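I finally got along to the open afternoon at Salgado, out past the Curkley turnoff, and I'm so glad I did! It was December and stinking hot, so half the visitors went straight for the cold drinks, but I'd come for one thing, the hand-held gripper bench, and I parked myself there until they started stacking chairs.

Nuanchan Thepsuriya looks after the grippers and she ran the session. She's got a lovely blunt way of explaining things (she told one bloke to stop waggling the fingers, fair enough). Each pair lives in a numbered tub, and ours was tub 143. Before anyone records a thing, she checks the finger pads, opens and closes the jaws a few times and gives every screw on the handle a quarter-turn test. The pads are the bit that wears. They used to buy them from Villard, but now they cast their own, and she reckons the home-made ones grip better on shiny plastic.

Then there are the marker cubes, which I could have talked about all day. The cameras work out where each gripper is from those printed squares, so a scuffed face or a cube that's crept round on its mount will throw everything out. She wipes them with a barely damp cloth — no spray, ever — and swaps the whole cube once a corner starts to lift.

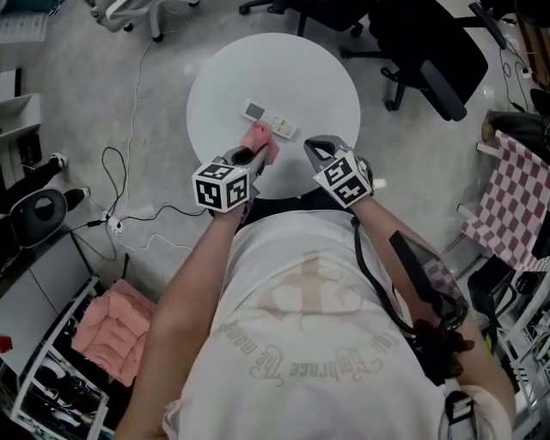 The calibration run takes 3 minutes if you behave yourself. You hold both grippers over the table, move them slowly through the positions on the sheet, and the software, a thing called Stindent, gives you an error code if it loses a cube. We got 1733, which means a face was hidden for too long. Nuanchan had us start over with our elbows out and it went through.

Repairs happen at a little bench down the back. I watched her change a cracked finger there, two screws and a pin, and the pin was the swine of the job. She keeps spares in old takeaway containers, and the logbook was up to entry 3417.

Parking's on the grass, by the way, so wear sensible shoes. The sausage rolls had gone by three.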